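My morning at the Soliman credit union open day

I'd never set foot in the back half of a credit union before, so when mine put up a poster saying members could come and have a look in December, I put my name down on the spot. (There were sausages promised. I'm only human.)

We kicked off at 9.30 in the branch with Fengying Jiang, who looks after term deposits and can talk about them for as long as you'll let her. I asked what happens if you forget your maturity date, which I have done, twice. You get a short grace period, and after that the money rolls over at whatever rate is going that day, which might be a fair bit lower than the one you signed up for. She told me to put it in my phone calendar while I was standing there. I did!

Next was the lending team upstairs. Wael Sqalli took a pretend home loan application through the whole process, payslips and all, and it was slower than I'd imagined, with a real person reading the bank statements. He showed us how an offset account works using a balance of $2,853, and a bloke behind me argued with him for ages over whether it beats just paying extra off the loan. I think they called it a draw. They run everything on a system called Skatia, and going by the sighs when it froze, it has its moments.

My favourite bit was the budgeting room, where Marwa El-Sayed sits down with members who've got in a tangle. It's free, you don't need to be behind on anything, and I had no idea it existed. She got us all to write down every subscription we pay for. Mine came to $85 a month. Crikey.
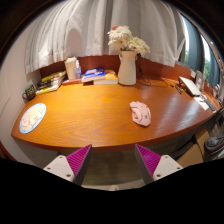

A wooden desk with a round mat, and something soft and pink

Then it was sausages in the car park and a queue for the kids' savings accounts. I missed the session on scams because I was still chatting, but they're putting the notes up at the front counter, so I'll grab a copy when I go in to sort out my term deposit.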